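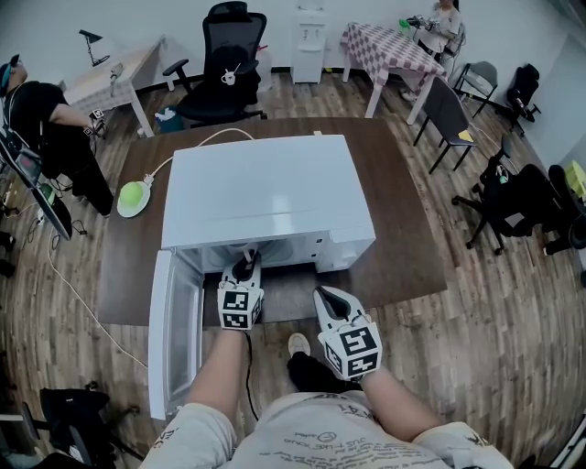 Microwave on a table instead of the counter?

clorkstead_kit
Our counter is 12 inches deep so the microwave is moving to a wooden table. White one, door hinged on the left, and it swings out a lot further than I pictured! Anybody living with this setup? Cord has to go over the tabletop and down the side for now.

Sesine40
Did it for 2 years, loved it. Only gripe is the cord. Run it down the back, you'll catch it with a foot otherwise.

nygard_fan
Disagree, I'd never put one on a table. Too low, I'd be stooping for every cup of soup.

Sesine40
Depends how tall you are lol. Mine was perfect for sitting down and wiping out the inside.

amine_b
Check the door clearance with a dinner plate in your hands before you settle on a spot. And don't store stuff on top, please, the manual for mine says keep it clear.

clorkstead_kit
Ok, cord goes down the back tonight. Stooping I can live with (I'm short).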